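Cleaning an old oil painting at home, yes or no?
Asked by Ineke Verstraete, November 2024

I've inherited a still life from my aunt, lemons and a pewter jug on a dark cloth, signed and dated 1908 in the bottom corner. It's gone very brown. My neighbour swears by rubbing a cut potato over it (!) and I've read about spit on cotton buds too. It isn't worth a fortune, it was valued at 80 pounds in August, but I'm fond of it and I'd like to see the lemons yellow again. Has anyone done this themselves?

Ruairi Skinner
Please put the potato down. It leaves starch and damp in the cracks, and on a picture that age the paint may already be lifting. I did let a restorer loose on a harbour view of ours, and she began with a tiny test patch near the edge.
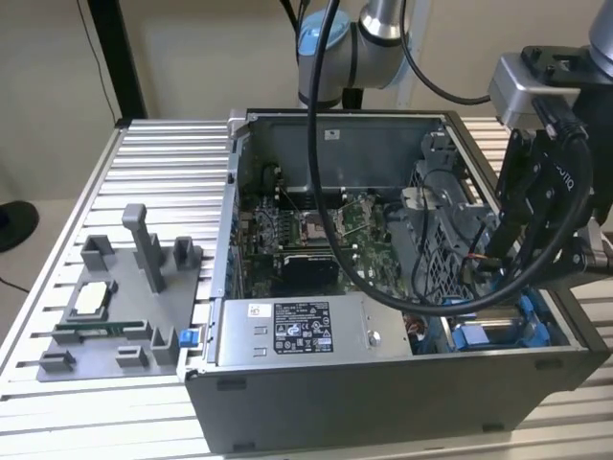
Most of the brown came off as plain soot and tobacco, and the varnish underneath was hardly yellow at all. She charged me 119 pounds, frame included. If you want to do something yourself, a very soft dry brush over the front is as far as I'd go, and only if nothing's flaking.

Hatice Değirmenci
I used spit on mine and it was fine. Takes ages though.

Beathag Skinner
Ruairi's right about the potato. Do look at the back before you ring anyone, old labels can tell you loads and I'd photograph them first.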